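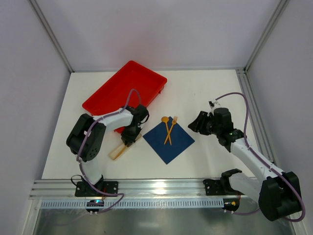
Feb 18, 2019

Malto council says food waste pickup will pay for itself. The numbers are thin

The Malto town council voted last week to extend its food waste pickup to every household in town, citing a trial that its own report calls "a clear success." Readers who get as far as the back pages may wonder how clear.

The trial ran on the streets between Geto Road and the old rail yard, and ended in December. Of the 2962 homes in Malto, 233 were offered a bin. The report says 60 percent of them "took part." A footnote on the second-to-last page explains that a home took part if it put the bin out at least once.

How many homes were still using the bins by the end is not given. The council's press office said that figure "was not part of the trial's design" and would be looked at after the full service starts.

Households will pay $20 a year for the service, added to the water bill. There is no way to opt out, including for people who already compost in their own yards. The council expects the fee to cover the full cost of pickup by the third year, helped by lower landfill charges. That forecast assumes every home in town will throw away as much food, and sort it as well, as the homes in the trial that used their bins most.

Clendirari, the hauling company that ran the trial, also wrote the section of the report on savings. It has since been named the preferred bidder for the wider contract. The council says the bidding was open and that two other firms asked for the papers. Neither put in an offer.

Supporters of the plan point out that landfill charges have gone up and are likely to keep going up, which is fair. They also say that towns of the same size have made food waste pickup work. The report names only one, Mbeki, and leaves out that Mbeki cut its regular trash pickup to every other week at the same time. Malto says it has no plans to do that. It said the same about leaf collection a few years ago, and leaf collection is now by appointment.

The smell question got two lines. Bins "should be rinsed regularly," the report says, and no complaints were logged during the trial. The trial ran through the coldest part of the fall and into winter – a test in July might have read differently. There was also no phone number or web form for complaints until the last two weeks.

None of this means the service is a bad idea. Food scraps are heavy, the town pays to bury them by the ton, and plenty of people on the trial streets seem happy enough with the bins. But a yearly charge on every household deserves a better count than this one.

The contract comes back to the council for a final vote next month. The full report can be read at the town hall front desk, where a single copy is kept. The online version leaves out the footnotes.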